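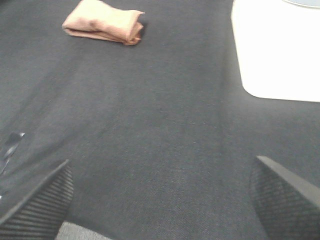

Progress Report to the Clareck Fund
Villonari Community Restaurant, Uvon
5/5/25

The dining room has been open for dinner service five nights a week throughout this reporting period. Lunch service, planned for the same period, was delayed by two months while the kitchen exhaust system was replaced. Triantafyllou Mechanical completed that work within the approved budget.

Two trainee cooks finished the first course and have accepted permanent positions on the line. A second intake is scheduled for November.

The menu was shortened in response to diner comments. The braised lamb and the bean soup remain the strongest sellers - the fish course was withdrawn because the supplier could not guarantee regular delivery.

Seating is currently limited to 30 by the fire permit. An application to use the rear patio is with the city, and a decision has not yet been received.

We request approval to move the unspent lunch wages into the training budget. Receipts and payroll records are attached.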